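# Week 6 notes: who gets the water when two councils share a river?

Welcome back, everyone, and I hope the break gave you at least one decent sleep-in. I promised last Wednesday that we'd leave electoral systems behind for a while and get our hands into something messier, so this week we're looking at how governments behave when they have to share a thing that neither of them fully controls.

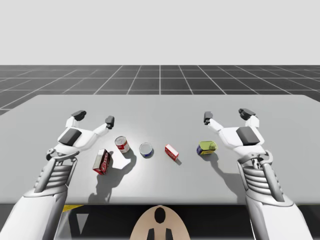 A river is the classic case, and the one I'll keep coming back to, but please keep in mind that nearly everything we say here could be said of a fishery, a rail line or a shared landfill. The question underneath is always who has the authority to decide, who carries the blame when the decision hurts, and why those two are so often different people.

## The case: Hedetti and Neves

Our teaching case is a pair of neighbouring districts on the one river. Hedetti sits upstream, in the hills, and has the dam. Neves is downstream on the flats, with most of the farms and a town that has grown faster than its pipes. Under the old agreement Neves is owed 46 per cent of the stored water in an ordinary year. You'll notice straight away (I hope!) that the agreement has nothing to say about a year that isn't ordinary, and that silence is where most of our politics comes from.

In the case, the rains fail and the dam drops to 30 per cent of capacity by August. Hedetti cuts its releases. Neves complains, first by letter and then at the tops of its lungs. The tribunal orders a partial release, Hedetti's council votes to ignore it, and there's a blockade on the highway bridge that lasts 2 days. By the end, both councils are more popular at home than they were at the start, and the river has no more water in it than before.

I'd like you to sit with that last part for a bit, as it's the heart of the week.

## Some terms you'll need

**Riparian claim.** A claim to water that rests on where you are, usually on owning or governing land along the bank. Upstream parties tend to love these when they have a dam.

**Prior use.** A claim that rests on who was using the water first, and for how long. Downstream farming districts are often the older users - the flats get settled early - so this is the argument Neves reaches for.

**Equitable apportionment.** The idea that a court or tribunal should weigh everybody's needs and come up with a fair split. It sounds lovely. Do have a think about what "need" means when one side is growing thirsty crops and the other is watering a growing suburb, and who gets to write the definition.

**Audience costs.** The price a leader pays at home for backing down after making a public stand. You met this term in Week 3 under foreign affairs, and it travels quite well to local matters. Once the mayor of Hedetti has stood on the dam wall and said "not a drop", every litre that goes over it costs something.

## Why leaders escalate

There are two broad explanations in the readings, and I find most students lean hard on one and forget the other, so try to give each a fair go.

The first is about incentives. Neither mayor answers to voters on the far side of the boundary. A compromise hands a benefit to people who can't vote for you, and a cost to people who can. Seen that way, defying the tribunal is a perfectly sensible piece of behaviour, even though it leaves the pair of them worse off over time.

The second is about capacity. Some governments pick a loud fight over the boundary when they haven't got the staff, the meters or the money to manage their own side of it. Neves in our case loses a good deal of its allocation through leaky mains, and you won't find a word on that in any of the mayor's speeches. Hedetti, for its part, has no published rule for what happens at low storage, so each release becomes a fresh argument.

My own view, for what it's worth, is that the second explanation gets too little attention in this literature. You're very welcome to disagree with me in your essay, and some of the best marks last year went to people who did.

## The tribunal's trouble

A tribunal can order, but it can't open a sluice gate. It relies on the higher level of government to back it, and the higher level may be facing an election in both districts at once. The Prestinside reading is good on this point, if rather dry. Pay particular attention to its section on interim orders, where the authors argue that a small order that is obeyed does more for a tribunal's standing than a large one that isn't.

## For tutorial

Read the Prestinside chapter and the Odix briefing paper, which covers drought-sharing formulas and has a handy table near the back. Then come along ready to talk about these:

- Would a published low-storage rule have helped the mayor of Hedetti, or tied his hands?
- Who, in the case, had something to gain from the blockade? Think beyond the two councils.
- If you were advising the tribunal, would you have ordered a partial release or waited?

Your written response is worth up to 50 marks and should be in the department's drop box by 5 pm on the day of your tutorial. Please put your tutorial group on the front page, as sorting them by handwriting is getting harder on my eyes every year.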